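Wekby Toy Resale Listings

1,271 listings scraped from the Pavgate resale board in August. 1,084 have an asking price. The "condition" column is whatever the seller typed, so treat "like new" as a sales pitch. 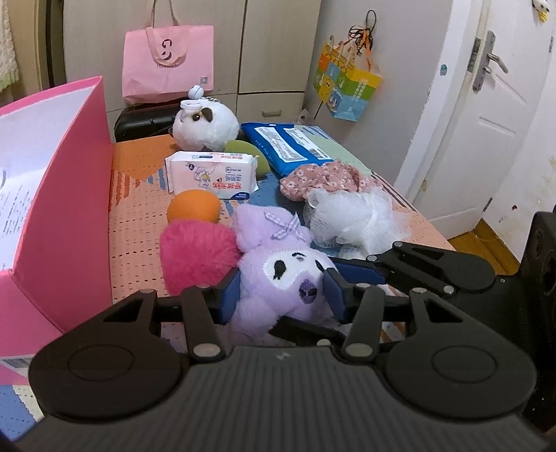 Mirjana Matić objects that sellers grade fairly when returns are free. Maybe. I checked 60 and wasn't convinced.

Known problems

Prices are asked, never paid. 2 sellers post duplicates.
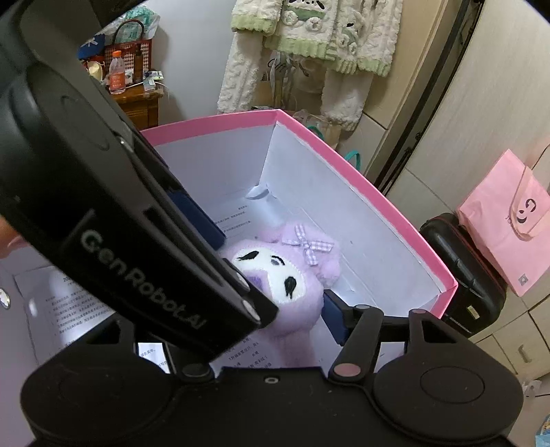 Lavender plush toy in an open box.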